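Ticket 1183
Subject: Ball dispenser not releasing, balls stopping at the mouth
Product: Husen ball dispenser, cream, with clear tray
Opened by: Kavitha Hegde
Assigned to: Ferhat Kocabaş
Status: Open, waiting on part
Priority: Normal

Kavitha Hegde, 9:12 am
The dispenser on the white board has started holding balls back. You put one in at the top and it comes down as far as the open front and stops just before the clear tray. A push with a finger sends it on. It did this a few times last week and now it does it on most drops. We have red balls only at this table. No cracks that I can find in the housing or the tray.

Ferhat Kocabaş, 9:40 am
Thanks. Please try the following and write back:
Take the tray off and wipe the joint where it meets the housing.
Put the tray back and press until it clicks.
Check the board is level. The legs on that table can be adjusted.
Tell me if the balls are all from one bag.

Kavitha Hegde, 10:25 am
Tray off, wiped, back on. It clicked on one side. The other side goes in but I don't hear anything. Table was slightly low at the back so I turned the foot a little and the level reads fine now. Ran 20 balls through and 11 stopped. Balls are out of the box on the shelf, I don't know if they were ever one bag.

Ferhat Kocabaş, 10:51 am
They probably weren't. Līga topped up that box in May from a Nambiar bag, and those run a bit bigger than the Husen ones. Can you sort them and try the small ones alone?

Līga Vasiliauskas, 11:05 am
Confirming, I put the Nambiar balls in. The Husen refill was out of stock. They passed through fine when I tried a handful, but that was with the old tray.

Ferhat Kocabaş, 11:08 am
When was the tray changed?

Līga Vasiliauskas, 11:15 am
Same month. Vasanthi fitted it. Old one had gone cloudy.

Kavitha Hegde, 1:30 pm
Sorted. Results with the tray as it is now:
Small balls, 20 dropped, 4 stopped
Large balls, 20 dropped, 15 stopped
So size matters but the small ones still catch. They stop in the same spot every time, right at the joint. This is how it looks with one caught in the mouth:
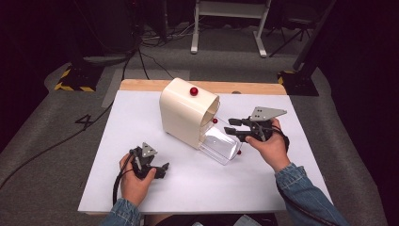 If I hold the tray down with my thumb while dropping, the small ones all go through. If I let go it lifts a hair on the side that doesn't click and there is a lip. You can feel it with a fingernail.

Ferhat Kocabaş, 1:52 pm
That sounds like the clip. The replacement trays came from Prekia and one batch had a short tab on one side. Vasanthi, do you still have the bag it came in?

Vasanthi Pai, 2:20 pm
Bag is gone but I wrote the batch on the parts sheet, 104. I remember it being stiff to push in. The old tray is in the drawer under the label printer if you want to compare tabs.

Kavitha Hegde, 2:47 pm
Compared. The tab on the old one is clearly longer. Fitted the old tray, both sides click. 20 small balls, none stopped. 20 large, 2 stopped.

Ferhat Kocabaş, 3:05 pm
Good. Leave the old tray on for now and keep the large balls out of that box. I've ordered a new tray and asked for a different batch. Indira, can you approve a refill of the small balls as well? Smallest pack is 400.

Indira Arumugam, 3:31 pm
Approved, both lines. Please put the large balls in a separate box with a label on it.

Kavitha Hegde, 3:44 pm
Done, they are on the bottom shelf. Leaving the ticket open until the tray arrives.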